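Ulleo student robotics, bench notes in a thread. February 20, 2020. 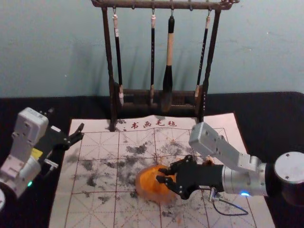 Our club project this term is a two-arm setup that has to tidy a calligraphy desk. The arms came to us with no shared software, so most of January went on getting both of them to listen to one program. We picked a calligraphy desk because Sihan Tan teaches the brush class along the corridor and lent us the lot. The black grippers open and close on command now, and the right arm can take hold of a small round orange thing on the felt, which is our stand-in for anything light that rolls. The brushes on the rack come later. They hang from little metal hooks and that is a much harder job.

Task list as agreed with the judges at Gremutbridge: clear the felt, hang up a brush, hand one object from the left arm to the right. Each team gets 3 runs and the best one counts.

Clearing the felt is the part we trust most. Out of 109 logged tries since we started keeping a proper sheet, the bad ones are nearly all the same fault. The fingers close a bit early and push the object away.

Rocío Espinoza rewrote the closing routine last night. It now waits until the wrist has stopped moving before the fingers start. It costs almost 2 seconds per pick and we are happy to pay that.

The felt has a red grid printed on it and we had hoped to use the lines for working out position. With so many ink smudges over the middle the program kept finding lines that weren't there. Washing it did very little. Sihan says practice felts are meant to look like that.

So the grid is out for now. We measure from the edge of the felt instead, and someone has to check it is square to the table before each session. Please do this. Two people have skipped it and we lost an evening.

Question from a first year: why not use two arms of the same make? We had one already and the other came from Kurard on a long loan. The rules allow it. The reach is different on each, so every position gets taught twice.

Control program is called Xue. It is a few hundred lines of Python and a settings file. If you change the settings file, write your initials and what you changed at the top. Old copies are in the folder marked old.

Brush hanging, where we are: the loop has to go over a hook and the hook is small. By hand control Rocío can do it if she takes her time. Under the program we have not had one stay on yet. The thick brush is too heavy at the bottom and swings, so we are starting with the thin ones.

Things to bring next session: long hex keys, cable ties, a second power strip. The wrist cable on the right arm needs tying back because it hangs in a loop and I don't want it dragging over the work.

Handover between the arms hasn't been tried at speed. Slow only, with a hand on the stop button. If you are not the person on the button, stay behind the tape.

The competition is in March. Before then we want the felt task done from a cold start with no one touching the keyboard. I'll post the new log sheet once Rocío's change has had a full session on it.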